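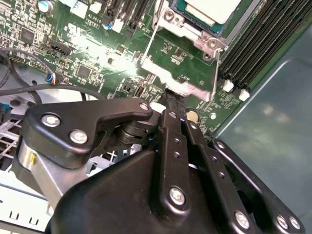 Wrist camera view, gripper over the motherboard. Note the glare left of center.

From: Efua Issahaku
Subject: Re: [kondel-users] coin cell localization, wrist cam only?

Hi Theophilus and all,

On January 13, 2020, Theophilus Alhassan wrote:
> We're seeing the pose estimate jump whenever the wrist gets
> close to the board. Is anyone else dropping the overhead camera
> completely, or are we being too stubborn? Also, how many frames
> are you training on?

We dropped it in March and I don't miss it! The arm blocks the overhead view right when you need it most, so we were paying for a calibration that went blind at the end of every approach.

Our set is small, 549 labeled frames, all from the wrist. What helped most was giving up on finding the battery by itself. It's a shiny round thing on a board full of other shiny things (screws, capacitors, you name it), and the detector kept falling for them. Now we find the CPU socket and the memory slots first, fit the board plane from those, and only then look for the battery in a small window. With that change we went from 8 misses in 20 approaches down to 3, same lights, same boards.

The glare is still a pain. You can see the green just go white in a patch, and anything under it is lost to the detector. We mask blown-out pixels before the plane fit, which helps some (the Goncombe folks swear by a polarizer, I haven't tried one yet).

On your jumps, are you masking the gripper? Ours takes up so much of the view that I'd check that before touching the Kondel config. Happy to send you our mask script, it's short and pretty ugly.

Efua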